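Zweiarmzelle Olurer: rechte Hand fährt im Simulator neben das Greifgut

Forum > Robotik und Automation > Einrichten, Warten, Reparieren

Tellerdreher schrieb:
Moin zusammen. Ich richte gerade unsere Zweiarmzelle neu ein (Steuerung Olurer, Simulation in Povell) und komme bei der rechten Seite nicht weiter. Seit dem Tausch des Handgelenkflanschs im April stimmt der Werkzeugpunkt nicht mehr. Also habe ich ihn neu vermessen, fünf Anfahrten auf die Spitze, wie es im Handbuch steht. Restfehler laut Steuerung 2 mm, damit könnte ich leben. Die Hand sieht das anders und bleibt beim Anfahren gern seitlich versetzt stehen, in aller Ruhe und ohne Fehlermeldung.

Der linke Arm macht, was er soll. Er ist auch der ältere von beiden.

Bevor ich an die echte Zelle gehe, wollte ich das in Povell sauber haben. Gemüse auf dem Platzdeckchen, Tablett links, Teller rechts, rechte Hand offen, Vorgreifpose:
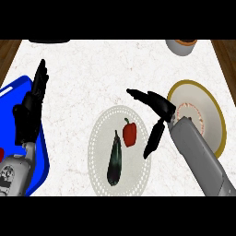
Achsklemmer: Bevor du noch einmal irgendwas vermisst, schau nach, ob der Flansch im Modell überhaupt getauscht wurde. Povell zieht sich die Geometrie aus der Zellendatei und nicht aus der Steuerung. Wenn da noch der alte drinsteht, kannst du bis Weihnachten Spitzen anfahren.

Tellerdreher schrieb:
Hab ich natürlich geprüft. Also vorhin. Nach deinem Beitrag. Es stand der alte drin.

Neuer Flansch ist eingetragen, die Abweichung ist kleiner geworden, aber nicht weg. In der Höhe passt es jetzt, seitlich noch nicht. Bei Drehung der letzten Achse wandert der Punkt mit, als säße die Hand leicht verdreht auf dem Arm.

schmiernippel_sued schrieb:
Klingt nach dem Passstift. Die Salem-Flansche haben zwei Bohrungen, in die der Stift passt, und nur eine davon ist die richtige. Bei der anderen lässt sich alles wunderbar verschrauben, und man merkt es erst beim Greifen. Wir haben das an einer Zelle ein halbes Jahr lang mit einem Korrekturwert im Programm geheilt. Auf den Wert war der Kollege sogar ein bisschen stolz.

Achsklemmer schrieb:
Passstift erklärt aber nicht, warum es in der Simulation auch auftritt. Dort ist nichts verschraubt. Ich tippe auf die Orientierung im Werkzeugdatensatz. Fünf Anfahrten liefern dir den Punkt, die Richtung nicht. Die musst du gesondert einlernen, sonst bleibt die alte stehen.

schmiernippel_sued schrieb:
Doch, erklärt es. Wenn er an der echten Zelle mit verdrehter Hand vermessen und den Datensatz danach nach Povell geschoben hat, ist der Fehler eben mit umgezogen.

Achsklemmer schrieb:
Dann wäre der Versatz an der echten Zelle null und nur in der Simulation sichtbar. Hat er aber anders beschrieben.

schmiernippel_sued schrieb:
Er hat bisher einiges beschrieben.

Tellerdreher schrieb:
Er liest mit.

Zur Klärung: An der echten Zelle stand die Hand seitlich daneben, in Povell auch, aber in die andere Richtung. Das hätte ich wohl gleich dazuschreiben sollen.

kabelschlepp26 schrieb:
Dann habt ihr möglicherweise beide recht, was hier im Unterforum selten genug vorkommt. Mein Vorschlag zur Reihenfolge:

Hand ab, Stift kontrollieren, Flanschfläche abwischen (bei uns klebte da mal ein Stück Schutzfolie drunter). Schrauben über Kreuz, Drehmoment nach Blatt und nicht nach Gefühl. Danach Punkt und Richtung neu einlernen, Datensatz sichern und erst dann nach Povell übertragen. Den alten Datensatz bitte umbenennen, sonst lädt ihn der Olurer beim nächsten Kaltstart wieder. Frag nicht.

Tellerdreher schrieb:
Stift saß in der falschen Bohrung. Richtung war nie eingelernt. Beides erledigt, Restfehler jetzt deutlich kleiner. Den Greiflauf in Povell mache ich am Montag, vorher brauche ich noch die Freigabe für den neuen Datensatz.

Achsklemmer schrieb:
Richtung also. Sag ich doch.

schmiernippel_sued schrieb:
Stift.

kabelschlepp26 schrieb:
Hast du den alten Datensatz umbenannt?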